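27. Dezember 2021

Drei Tage frei liegen noch vor mir, und ich habe das Gefühl, ich könnte Bäume ausreißen! Gestern Abend war ich so satt, dass ich auf dem Sofa nur noch liegen konnte, und heute früh um sieben war ich hellwach und hatte Lust auf etwas Saures. Kein Stollen, kein Braten, keine Soße. Obst! Ich habe mir im Schlafanzug eine Mandarine geschält und am offenen Fenster gegessen, und die ganze Küche hat danach geduftet, noch eine halbe Stunde später, als der Kaffee längst durch war.

Dann musste natürlich die Häschendecke auf den Tisch. Evangelia hat sie mir im Juli mitgebracht, hellgrün-weiß kariert, mit Hasengesichtern und »LUCKY« darauf, und sie hat beim Überreichen selbst so lachen müssen, dass sie kaum ein Wort herausbekam. Eigentlich ist das eine Decke für Ostern, oder für ein Kinderzimmer. Mir egal! Die rote Weihnachtsdecke hat einen Rotweinfleck, so groß wie ein Bierdeckel, die weicht jetzt in der Wanne ein, und ich finde, Hasen passen wunderbar zwischen die Jahre. Es wird einem sofort leichter ums Herz, wenn man sich mit der Tasse davorsetzt.

Das Obst habe ich gleich darauf ausgekippt, Mandarinen und Äpfel und Zitronen, alles durcheinander, und den cremefarbenen Teller dazugestellt. Ich sortiere so gern Obst, das kann ich wirklich nur hier aufschreiben. Jedes Stück einmal in die Hand nehmen, ein bisschen drücken, daran riechen.
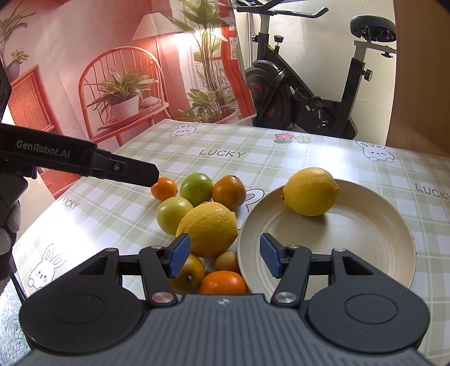 Die Zitronen sind herrlich dieses Jahr, so richtig gelb und schwer. Aus der Schale will ich Zitronenzucker machen, wie Oma ihn immer im Schraubglas hatte, und der Saft kommt in den Tee oder ins Dressing, mal sehen. Für die Äpfel schwanke ich noch zwischen Kompott und einem kleinen Crumble — wahrscheinlich Crumble, ich kenne mich ja. Bei den Mandarinen gibt es nichts zu planen, die halten bei mir sowieso nicht bis Silvester. Und die mit dem grünlichen Schimmer mag ich fast am liebsten, die sind meistens so schön spritzig und nicht nur süß.

Mittags dann mit Evangelia telefoniert, 47 Minuten, und ich habe dabei die ganze Zeit Schale gerieben, bis mir die Fingerspitzen brannten. Sie schwört auf Nelken im Apfelkompott, aber nur zwei, sonst schmeckt es nach Zahnarzt. Sie kommt am Donnerstag zum Essen und bringt ihren Walnusskuchen mit, auf den ich mich seit Wochen freue! Ich habe versprochen, dass die Hasen bis dahin liegen bleiben.

Nachmittags Spaziergang bis zur Brücke und zurück, eiskalte Ohren, wunderbares Licht. Danach Tee mit viel zu viel Zitrone und die ersten 23 Seiten von dem dicken Roman, den ich mir selbst geschenkt habe. Bisher großartig, obwohl ich die Brüder noch dauernd verwechsle.

Morgen: Butter kaufen, Haferflocken, ein neues Schraubglas. Und die rote Decke aus der Wanne holen.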